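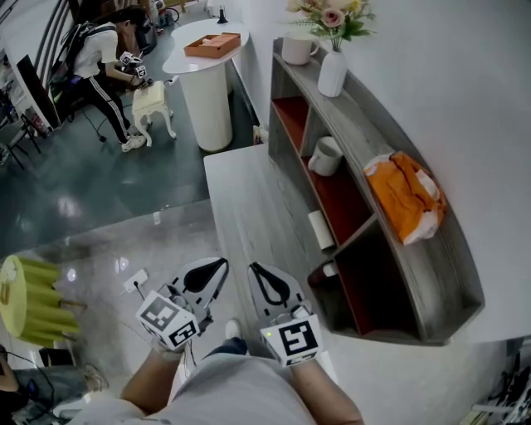
Skosa Handheld Gripper Kit: Gallery
By the Prokau product desk, February

The Skosa kit records two-handed manipulation without a robot on site. An operator wears the head unit, holds one gripper in each hand and performs household tasks at normal speed. Gripper pose is recovered from the printed marker cube on each base and logged next to the video. The output loads into Marty, our replay and trimming tool, or exports as plain files.

The kit is sold or leased as a set. Notes on its main parts and on site use follow.

Grippers
Light gray, with black teardrop-shaped cutouts near the tips. Left and right units are supplied as a matched pair and should be calibrated together. After a tip change, repeat the calibration before the next session.

Marker cubes
White cubes printed with black fiducial patterns, one per gripper. Each visible face carries its own code, so a cube can be read from an angle. Wipe with a dry cloth. Solvent cleaners lift the print and are not covered by the warranty.

Recording
Video and pose are logged at 60 frames per second. Internal storage holds 6 hours before offload. A session can be split into takes from either gripper, and takes that fail the marker check are flagged in Marty on import.

Working area
Furnished rooms are suitable. Tables, open shelving, mugs and paper towel rolls are typical of the surfaces and objects our customers work with. Glossy floors are acceptable, but avoid a lamp pointed directly at the cubes, as glare reduces the read rate.

Two operators
Two kits can run in one room. Assign each kit its own marker set during setup. Duplicate sets produce swapped tracks, and the fault is hard to repair afterward.

Cables
Route cables behind the operator and away from chair legs. The standard lead suits a seated or standing task. A longer lead is available for work that moves between furniture.

Reference data
The Stakia sample set contains 2682 takes from furnished rooms and is included with every lease. Buyers may request it separately. Replacement marker cubes ship in packs of 200 for fleet customers and singly for everyone else.

Contact: Prokau sales and support | Copyright Prokau, all rights reserved | Back to top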